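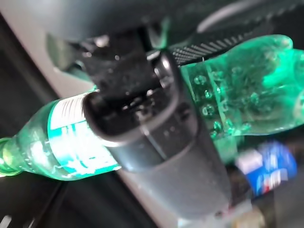

Chapter 4. Care of the Gripper

4.1 Before you begin

The sorting cell at Manport has one arm, and this arm picks bottles and cans all day. Most faults in such a cell start at the fingers. Dust collects on the inner surfaces of the U-shaped opening, and a bottle that lies on its side, like the green one, can then turn or slip when the arm lifts it.

In this chapter you will learn to clean the fingers, to check the closing force and to set the wrist camera again after a repair. We follow the service plan that Arben Kolev wrote for the Rulis cell. He asks for a short cleaning after every 200 picks and a full check every 10 days.

Stop the arm and lock the air supply before you touch the fingers — also for the short cleaning. You will need a soft brush, a dry cloth and the 20 mm test block.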